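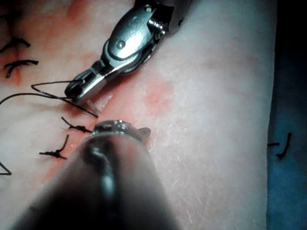
Black suture, partway along the pad

Forum > Skills and Practice > Suturing
Thread: Tail length on practice pads, and when to throw a pad out

tiedown_1381
Posts: 100
Two questions, and they're related. First, how long do you leave your tails on interrupted stitches when it's only a pad? I was taught to cut them short and even, and I've gotten lazy. Second, when do you retire a pad? Mine is a Flesach with the precut wounds and I've been restitching the same lines since April. The edges are starting to feel mushy and I can't tell anymore if a stitch is loose because I tied it badly or because the slit won't hold.

greenthread
Tails: pick a length and stick to it. I don't care much what the length is. If I look at a row and every tail is different, I know I was rushing.
Pads: when the edges fray. You'll know.

Grønli_bench
I disagree with "you'll know." People keep them way too long. Once the holes from old stitches start joining up, the needle finds the old track and you stop learning anything about entry angle. I mark the back of the pad each time I work a line, and after 3 full passes that line is done. Then I cut a new one next to it with a blade.

tiedown_1381
3 passes is a lot fewer than I've been doing. Does cutting your own lines work? The Flesach is layered and I was worried about going through to the backing.

Grønli_bench
It works fine on the Skurnitz, which has more depth under the skin layer. I wouldn't on a thin one. Use a new blade and go shallow, then open it a bit more if you have to. The homemade cuts gape less than the molded ones. I see that as a plus, others don't.

foamblock
I see it as a minus. If the wound doesn't gape there's no tension and the knot will sit nicely no matter how badly you throw it. Buy a pad with a real gap.

Grønli_bench
Stretch it over a curve, then it gapes. A rolled towel under the pad does it.

greenthread
Can we get back to the tails? OP asked about that first.

tiedown_1381
Thanks, I'd like that too.

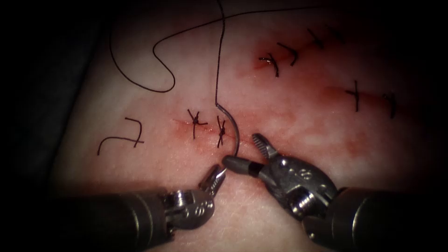 Tails are the thing I get marked down for, so I've been thinking about them more than I probably should. My habit is to trim one stitch properly, then get impatient and leave the next one however it lands. The two black stitches on the lower left line are a fair example. The left one is an X with both tails trimmed short, and right beside it there's a tighter knot with the tails splayed up and down. I'd call the knot on the second one better and the trimming on the first one better. Then there's the offcut lying loose farther left, the bit bent like a 7. Does anybody clear those as they go, or leave them to the end?

foamblock
Clear them as you go. On a pad it's litter, and on a person it's a problem. Same habit either way.

greenthread
As you go. I keep a square of damp gauze next to the pad and wipe the bits onto it. Black thread sticks to gauze better than to a dry cloth.
On the stitches, the splayed tails don't bother me if they lie across the line and not down into it. Tails in the wound are what I'd mark down. The long strand up top would bother me more. That much slack near a needle is asking to get looped around a tail.

Skein1763
I'd go the other way on the slack. I would take a long strand over a short one every time when I'm practicing. Short strands make you hurry the last knot. What I do is park the extra on the far side, away from the row I'm working. It does snag sometimes. You just lift it off.

greenthread
You "just lift it off" until you've pulled a finished stitch loose. I've done it more than once.

Skein1763
Then your stitch wasn't locked.

Grønli_bench
You're both partly right. Length should match the job. For a row of four interrupted stitches I cut enough for the row plus a hand's width, and I start a new piece for the next row.

tiedown_1381
That sounds sensible and I'll try it. I've been using one piece until it's too short to tie, so the last stitch of the day is always the ugly one.

Something else I changed this week was where the needle goes in. I'd been entering too close to the edge of the slit, and on a tired pad that tears out as soon as you tighten.
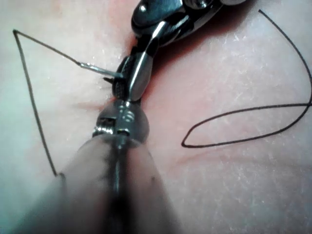
Moving the entry point back a little fixed most of it. I also stopped pulling the needle out by the point, which was dulling it, and I let it follow its own curve now. The bites look more even. They still aren't the same depth on both sides, and I think I'm rolling my wrist late on the second side.

foamblock
Late roll is the usual cause. Do a page of bites with no knots. Enter, exit, pull through, start over. Boring but it works.

Skein1763
Agree with foamblock for once. Use the worn line for that. You don't need a good edge to practice bites.

Grønli_bench
You do, though. A worn edge lets you get away with a shallow bite because there's nothing to compare it to. Use the worn line for knots.

Skein1763
Knots on a mushy edge? They'd sink.

Grønli_bench
So tie them over something else. I use a Foremitz knot board for that and save the pad for needle work.

tiedown_1381
Okay. New pad ordered, Skurnitz this time so I can try cutting my own lines. The old one gets a last round of bites on whatever edge is left. I'll post again after Friday when it's here, with the tails cut even.

greenthread
Pick a length first.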